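"We stopped trusting the green light": a gripper fault at Tirnulex

6 December 2020

The fault that kept the Tirnulex team busy for most of the year was a small one. In March, one of the two arms in its handling cell began to close harder than it had been told to. The items were soft, so the first sign was juice on the fingers.

"We thought it was ripeness," says the engineer who runs the cell. "We changed suppliers. That cost us three weeks and fixed nothing."

The cell is used to rehearse packing jobs for Bepari, a food retailer. In a run of 358 picks, 225 went through clean. The rest were dropped, crushed or stopped by hand. The logs showed normal force on every one of them.

The cause was a force reading that froze. When the signal from the gripper dropped out for a moment, the controller kept using the last good value, and the fingers went on closing. The status light on the wrist stayed green the whole time.

"The light tells you the arm has power and is talking to the controller," she says. "We had all been reading it as 'everything is fine.' We stopped trusting the green light after that."

One incident worried her more than the fruit. A technician reached in to free a stuck item while the arm was holding it, and the gripper tightened next to his glove. He was not hurt. The cell was shut down that afternoon and stayed down until the controller, a Wultine unit, had been set to stop on any stale reading.

"It should have been set that way from day one," she says. "That was our setting - I can't blame the manufacturer for it."

The gripper has since been cycled almost 3,000 times with the signal cut at random, and it stopped each time. Work with produce and paper bags has started again.

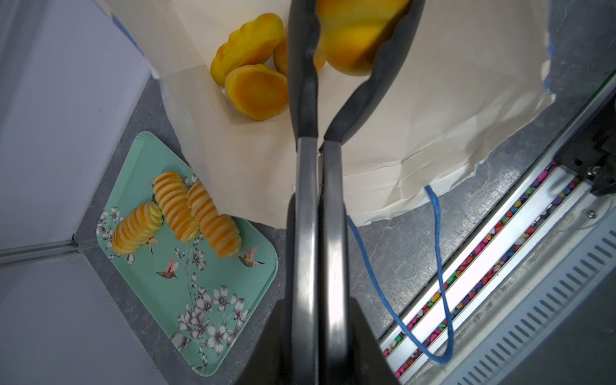
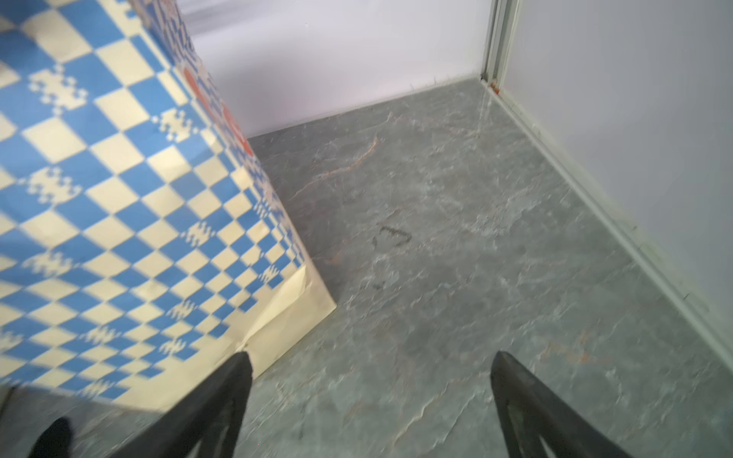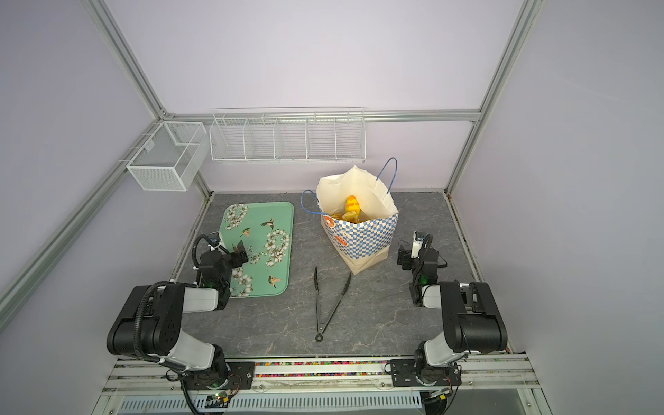 What changed in the routine

Hands now stay out of the cell until both arms are powered down, including for a dropped item. The force signal is pulled on purpose at the start of each shift, and the operator writes down whether the arm stopped. A second site, at Usto, has been asked to check its own settings.

"They told me theirs has never done it," she says. "Ours hadn't either, until March."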